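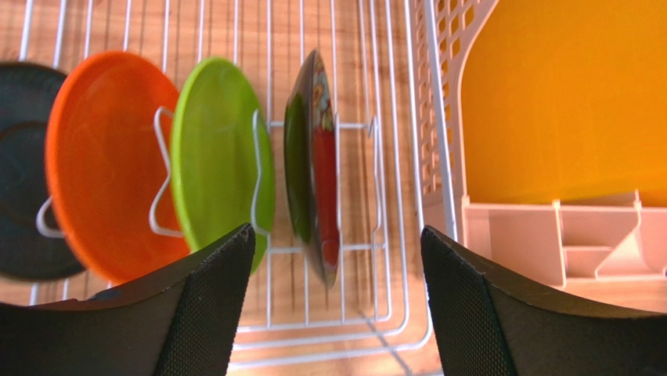 Do plates really need a rack with slots, or am I being sold something?

Posted by Walid Darwish in Kitchen & Cleaning

My sister-in-law says my dishes smell musty because I stack them flat on a towel. Her fix is a coated wire rack with dividers, every plate standing up on its own with air on both sides. I have lived 153 miles from her for years and my dishes were fine until she visited in September.

I'm not against buying one. But I looked at the Orgate and the Curnura and they both claim plates dry "in minutes," and I don't believe it. Water is water. My plates are a mixed bunch too. A couple of big dinner plates, some smaller ones, and one painted plate that was my mother's and that I'd rather not see chipped. The big ones in my neighbor's rack lean over and touch the next one, so what was the point?

So: does standing them up make a real difference over a towel, and does the white coating on these things hold up or does it peel and rust? Please don't tell me to use the dishwasher. I don't have one.

3 replies

Guido Grasso
I doubted it too, so I tried it. Same sink, same water, 4 plates flat on a towel in a pile and 4 upright in the rack. After an hour the upright ones were dry except for a bead of water along the bottom edge, where they touch the wire. The ones in the pile were wet on every face that had another plate on it, and the towel was soaked. "In minutes" is nonsense. An hour in a kitchen that isn't steamed up is about what you get.

Your sister-in-law may be right about the smell, but I'd blame the towel before the plates. Wash the towel hot, or use a fresh one each night, and see if it goes away before you spend money.

On leaning: the dividers on most racks are sized for an ordinary dinner plate. Small plates tip and big ones sag. Put the big ones together at one end, leave an empty slot between any two that touch, and keep the small ones where the wires are closest. If yours has a little inner frame, that's the steadiest spot for the painted plate. I'd still dry that one by hand. A rack doesn't chip plates, people chip plates putting a pot in next to them.

The coating is the weak part. I've had 6 years out of one rack and less than two out of another, and they looked identical in the store. Rust starts at the feet and where the wires cross. Once the metal shows, water gets under the coating and it goes fast. Check the cut ends before you buy. If you can see bare metal there, put it back.

ItauKitchenFan
Get the Itau!! Had mine since summer and zero rust. Comes with a cup for the forks too. Plates dry super fast

Yuen_Street_7
"Since summer" tells you nothing about rust, sorry. Ask again in three years.

I'd add one thing to Guido's answer. Look at what's underneath. A rack sitting in a tray with no drain leaves your plates standing over old dishwater, and that will smell worse than any towel. Either it drains into the sink or you empty the tray daily — and most people I know don't. Same goes for the silverware cup. If it has no holes in the bottom, skip it. Mine grew something gray down there and I only found it when I went looking for a teaspoon.

Walid Darwish
Washed the towel hot as suggested. The smell is mostly gone, which I will not be reporting to my sister-in-law. I might still get a rack for the big plates, but I'm going to the store to look at the cut ends first.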